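Can Robots Do the Chores Yet? Handout 5: Putting Things Back Where They Go
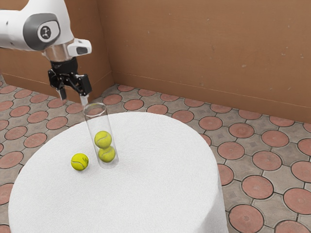 Gustevano Institute / Robotics and Automation Group / Introductory Course Notes

June 2018

Short answer to the title: some chores, some of the time, and the list is growing. I find this one of the most exciting questions in the field, so let's start with a job so small that you've never thought of it as work.

Tennis balls go in a tube. Two are in already, one on top of the other, and the third is lying on the tabletop beside it. A child of four could finish up. Now try writing down what the arm has to do!

First it has to find the ball. Bright yellow-green on a white cloth is about as kind as vision gets. The tube is another story. Clear walls pick up highlights and let the background through, and many depth sensors return junk or nothing at all for them. The rim of the opening is the one part you really need, and it shows up as a thin ellipse.

Then the grasp. Two fingers on a sphere can work nicely if they close across the middle. Close too high and the ball squirts out downward, too low and the fingers hit the table. A cloth makes this a bit more forgiving, but it can also bunch up under a fingertip.

Then the part I love, the insertion. A ball tube is only slightly wider than the ball. The fingers holding the ball are outside it, so they may not fit through the opening along with it. Do you let go above the rim and trust gravity? Do you rest the ball on the rim and nudge it? And what if you bump the tube? It's tall and light, and it tips.

Our practice set for this task is called Flistamora. It has 3,394 simulated trials, with the table, the lighting and the starting position of the loose ball changed from one to the next. The baseline controller, Nundumell, gets the ball into the tube in 91 out of every 100. Great number! But move the same controller to the Tang bench in the lab, with a real tube and real fuzz, and over 50 trials it managed 31. Most of the misses were tipped tubes.

Keep that gap in mind when you read a claim that laundry or dishes are solved. Ask where it was tested, how many times, and who reset the table between tries.

For next time (we pick up again in July):

Write the ball task as a list of steps, with one way to detect failure at each step.

Pick a chore from your own kitchen or a shop floor you know and do the same. Which step would you hand to a machine today?

Read the section on contact and friction before the lab.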